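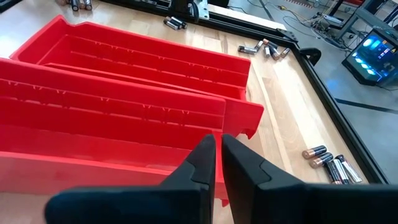 red bins on the butcher block, batteries everywhere

Loose AA batteries – bins, drawers, or keep the packaging?

milagros_l
Okay, help me out, because I've been going back and forth on this since February and my husband has stopped listening. We have a LOT of AAs. Two kids, a weather station, three wall clocks, a pile of flashlights, the thermostat, my label maker, and a train set that eats them like candy. Up to now they've lived in the junk drawer and in coat pockets and, one time, in the butter compartment of the fridge (my mother-in-law swears by it).

So I got the red plastic bins, the long skinny kind with ribs molded on the inside, and my plan is one for new and one for "probably still okay". Everything is out on the table right now and I'd like to put it away by dinner. My questions are:

1. Do you stand them up or lay them down?
2. Does anybody keep the half-used ones, or am I being cheap?
3. Do the ribs do anything? I was hoping I could slip dividers between them.

Thanks in advance!!

workbench_matus
Lay them down, all facing the same way. Standing up looks great for one afternoon and then you take four out and the rest fall over like bowling pins. I did the standing thing in a Clurnutari drawer insert for years and I was forever picking them back up.

On the ribs, it depends on the bin. Some are made to take a divider and some are only there to make the wall stiff. Cut a piece of cereal box and try it before you spend money on the real dividers.

– Matúš

trini.carrasco
I'm going to be the boring one and say don't keep them loose at all. I leave mine in the cardboard until I need them. They don't roll, the ends don't touch anything, and the date is right there on the back. I know it's ugly. My closet shelf looks like the checkout aisle. But I have never once had to wonder if a battery was new.

milagros_l
Trini, that ship has sailed, the packaging went out with the recycling this morning lol

macarena_m
Hi Milagros! Love the red. I have the same sort of bin in the garage for picture hooks and I can find it from across the room, which I can't say for the clear ones.

I do keep half-used batteries, and no, you're not cheap, or else we're cheap together. A clock will run for ages on something the train set has given up on. Mine go in a jar by the back door and the clocks and the TV remote get fed from the jar. The new ones only go to the flashlights and the smoke alarm in the hallway.

What I would not do is put the two bins side by side if they're the same color. I did that with screws. You will mix them up the first time you're in a hurry, and then you have to test every single one.

workbench_matus
Disagree about the jar, sorry Macarena. Half-dead batteries are how you get leaks. I opened up my dad's old radio and the whole spring was green crust. If it tests low it goes to the drop-off box, end of story. The few cents I'd save on a clock aren't worth the clock.

macarena_m
Well I've had the jar for years and nothing has leaked in it yet! I think it's leaving them in things you never use that gets you. Your dad's radio probably sat in a closet for a decade.

workbench_matus
It did sit in a closet. Fine. Still not doing the jar.

ximena_daza
Jumping in on the tester question that nobody asked yet. Get one. I have a little Mistix with a needle, no screen, and I keep it right in the bin with the batteries so it can't wander off. Green goes back in, yellow gets a dot of marker on the side, red goes out. It took me one evening to go through the whole house, with a TV show on, and I threw out a sandwich bag full.

Also please don't toss 9-volts in with the AAs. Both ends are on the same side and if they touch something metal they get hot. Put tape over the top or keep them somewhere else. Same for the coin ones if your kids are small, those should be way up high, in something that closes.

milagros_l
Ooh, the marker dot. That might fix the same-color problem too. I don't have any 9-volts in this batch, but there's one in the basement I should go look at.

Kids are six and nine and the bins have no lids, so I'm thinking top shelf of the pantry.

trini.carrasco
Top shelf is good if it isn't over the stove. Heat is worse for them than anything. And I'll say no to the fridge before somebody brings it back up, they come out damp.

tall_paul_202
My wife and I did this last winter with the Kaczmarczyk cabinet, the one with all the tiny drawers, and I'd tell you to skip it. The drawers are too short for AAs lying lengthwise, so they go in crooked and jam. Long bins like yours are a much better idea. My brother works in a school and orders 300 at a time, and he uses long bins too, with a strip of non-slip liner in the bottom.

ximena_daza
Liner is a great tip. Shelf liner or the rubbery rug stuff?

tall_paul_202
The rubbery rug stuff. He cuts it with kitchen scissors. It stops them from rolling to one end when you pull the bin out.

milagros_l
Update, 5:40 pm, table is clear and we ate on it.

I laid them all down, same direction, like Matúš said. Cereal box divider did NOT want to stay in the ribs, so I folded it into a sort of a wedge and jammed it in and it's holding for now. New ones in bin one. The maybes in bin two with a marker dot on each, and a strip of blue tape on the front of the bin for Macarena's mix-up problem. I ordered a tester and a roll of Clorkano liner. And Trini, the next pack stays in its cardboard until there's room, so you get a half point.

Still haven't decided about the leaky-jar argument. My maybes are going in the clocks this month and I'll check on them when we change the hour.

trini.carrasco
I'll take the half point.

macarena_m
Yay! Put up a picture of the pantry shelf when the liner comes, I want to see the blue tape.

workbench_matus
Check the clocks sooner than that. Once a month, first thing, with coffee. And go look at that 9-volt in the basement.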